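Plerkholm Dental Practice — Frequently Asked Questions

How do I register as a new patient?
Please complete the form at reception or telephone the practice on extension 608. Registration is open to residents of Pevthorpe and Ross.

How often should I have a check-up?
The dentist will advise an interval suited to your oral health. Most adults are seen every 6 to 24 months, and children more often.
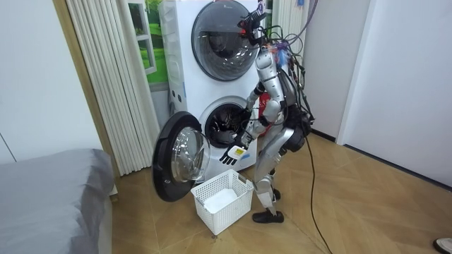 Réjean MacLeod asks whether a patient who has missed two years of check-ups must register again. The answer is no, provided that your contact details are unchanged.

What should I do in a dental emergency?
Telephone as early in the day as possible. Severe pain, swelling or a broken tooth will be given priority — please do not wait for your next routine visit.

Which services are available?

1. Examinations, X-rays and hygiene appointments.
2. Fillings, crowns and root canal treatment. Longer treatments may require up to 3 visits.
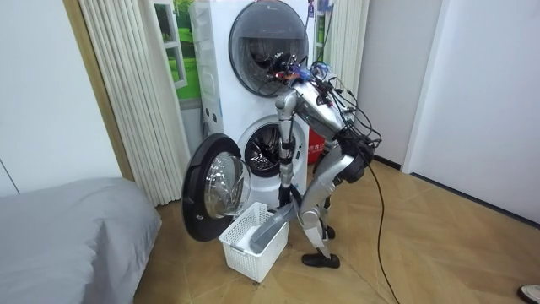 3. Dentures and mouthguards, fitted at our Plallora surgery.

How do I cancel an appointment?
We ask for 24 hours' notice. Some 200 appointments were lost last year through late cancellation, and a charge may now apply to private patients.

To whom should I address a complaint?
Please write to Chantal Bergeron at the Plerkholm address. Complaints are acknowledged within 3 working days, and a copy of the full procedure is available at reception.
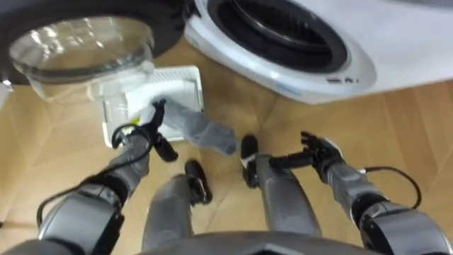 Plerkholm Dental Practice, January 2023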